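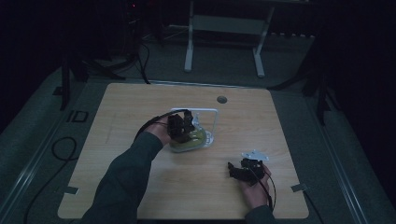

3 min read

Ganton Muni men's club: do we keep the 36-hole championship or go to 18?

fairwaybunker_bob
9/27/18
The notice went up in the pro shop that next year's club championship may be cut to one round. I've played in this thing since I was a junior and it has always been 36 holes, one round each day of the weekend. One round doesn't tell you who the best player is. Anybody with a single-digit handicap can get hot for 18 holes. I'd like to know how other members feel before they vote on it.

slowgreens
I'm for the change. I work every other weekend, and so do plenty of other guys in the club. I haven't entered in four years because of the second day. Make it 18 and I'm in.

Parmesan72
The field was 31 players this June. When I joined we had to turn people away. Something has to give.

fairwaybunker_bob
The field is small because the entry fee went up and the payout went down. First place used to get $400 in shop credit. Now it's a sleeve of Lavix balls and your name on the board.

Parmesan72
It was a dozen Lavix, and they were fine. I'm still playing mine.

tworeds
Two points.

1. The board in the grill room goes back decades and every name on it won over 36. If you change the format you should start a new board.

2. Troltirville went to 18 three years ago and their field did not get bigger. I play over there with my brother-in-law. Same guys, half the golf.

slowgreens
Troltirville is also a 50 minute drive for most people and the greens were dead that first summer. Not a fair comparison.

tworeds
The greens were dead for part of one summer. The field was small all three years.

hookedit_again
Does anyone know if this affects the Wieczorek Cup? That's the one I care about. The net event is the only thing a 17 handicap has any shot at.

Parmesan72
The Wieczorek stays as is. It was on the same notice, bottom paragraph. Two-man net, one day.

hookedit_again
Thanks. Then I don't have a strong opinion.

longway_around
Why not 27? Eighteen the first day, cut to the low 12, and they play nine more the next morning. You'd be done by 10:30 and the course gets its tee times back. The shop says the blocked tee times cost them $3000 over the weekend, which sounds high to me, but it's the number they keep using.

fairwaybunker_bob
It is high. We pay a greens fee to play in it. They aren't giving us the course for free.

slowgreens
The member rate isn't the public weekend rate. I'd guess the real number is closer to $1000, but it's still money. 27 would be OK with me as long as the rest of us can go home after the first day.

tworeds
I could live with 27. I don't like a cut with a field this size, though. You drive in, shoot 81 in the wind with a late tee time, and you're out because the morning groups had it calm.

longway_around
So reverse the tee times by handicap or draw them out of a hat. Wind is part of it either way.

tworeds
Over two rounds it evens out some. Over one it doesn't. That's the whole argument for 36.

oldpersimmon
I won it once, back when the tips were shorter than they are now. I was five back after the first round and the leader made an 8 on the par-5 14th the second day. Under the new plan I'd have finished tied for sixth. Keep it at 36. If people can't make both days they can play the Wieczorek.

slowgreens
That's easy to say when you're retired.

oldpersimmon
I wasn't retired when I won it. I traded shifts.

Parmesan72
Ballots are in the envelope by the register. The choices are 36 or 18, so if you want 27 you'll have to write it in. You need to have paid your dues for the year or it won't be counted.

longway_around
Wrote mine in this morning. The pencil is missing, so bring a scorecard pencil.

fairwaybunker_bob
Voted 36. I'll post the result when it goes up.

2244 views
18 comments
6 shares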